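The Table You Can See Through

By Celeste Falcão

When my aunt closed her small restaurant in Barreto, she gave away nearly everything. The chairs went to a school, the big pots to a neighbour. I received the glass table, and with it I received a problem, for I had never before owned a piece of furniture which tells all your guests how you clean.

A wooden table forgives. It has a grain, it has old marks, and a little oil disappears into it. On glass every finger stays where you put it until you come with a cloth. My aunt wiped hers after each meal, six or more times on a busy day, and she did it so quickly that I thought it was easy. In my first week I used kitchen paper and a blue spray, and when the sun came in the afternoon I saw long grey lines from one side to the other.

I began to ask people. A reader in Drulier wrote me that she uses warm water with a spoon of vinegar and nothing more. Her method has two cloths, one damp and one dry, and the second must follow the first before the water can dry by itself. I tried it and I have stayed with it. The cloth matters more than the liquid. A new towel leaves small hairs on the surface, so it should be washed several times before it is allowed near glass, and never with fabric softener, which makes a film.
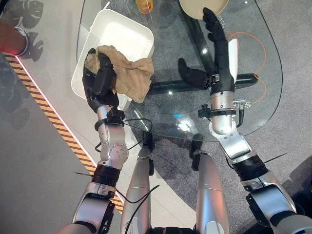

My own rule for clearing a glass table is that things leave it in one direction. I start at the far side, take the plates and the cups, and bring them towards the place where I stand. For this I like to have a tray on the table, and it should be a light one. White plastic with rounded corners and a raised rim is very good, as a spoon cannot roll over the side, and an empty tray next to a round beige plate looks calm enough to stay out between meals. A beige cloth towel goes well with both. I keep mine folded in the kitchen, but I admit that it spends much of the day in a heap.

Then there is the base. Under wood you can hide anything, under glass you can hide nothing. Black metal collects a pale dust which shows very much from above, most of all on a horizontal bar. I pass a dry brush over it once a week, and I look also at the underside of the glass, where children hold on with their hands when they sit down.

The edge needs some care too. A curved edge is kinder to the hips than a square corner, but it catches the light, and each drop that has run over it can be seen. Go along it with the dry cloth between thumb and finger, slowly, all the way around. If you feel a small chip, do not use the table for heavy things until a glazier has looked at it.

Last April I had lunch in Volari with a couple who cover their glass table with a thick cloth from morning to night. It was a beautiful cloth, with a border in green. I asked what was the colour of the table's legs, and they had to lift a corner to tell me.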